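tablecloth keeps sliding on padded top

Histonside96
Posted 22nd November
ok so I put a cloth over the dark teal padded table and it creeps every time I roll dough. Bought clips, too small for the padding. Ideas??
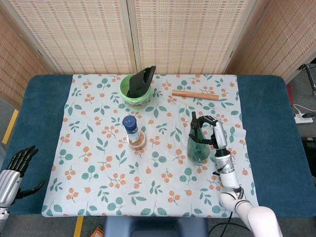 the berry print cloth, rolling pin on the right

brendolholm
Take the cloth off. Roll on a board. Done.

Mylene Quiambao
Disagree — a board slides worse on padding. Rubber shelf liner under the cloth, cut it 6 inches short all round so it dosen't show. Been using mine since February.

brendolholm
liner leaves marks on vinyl. ask me how I know

Histonside96
not sure mines vinyl tbh. Love the cloth so its staying lol. Will try liner in one corner first

Fakari_20
where's the cloth from? need those little orange berries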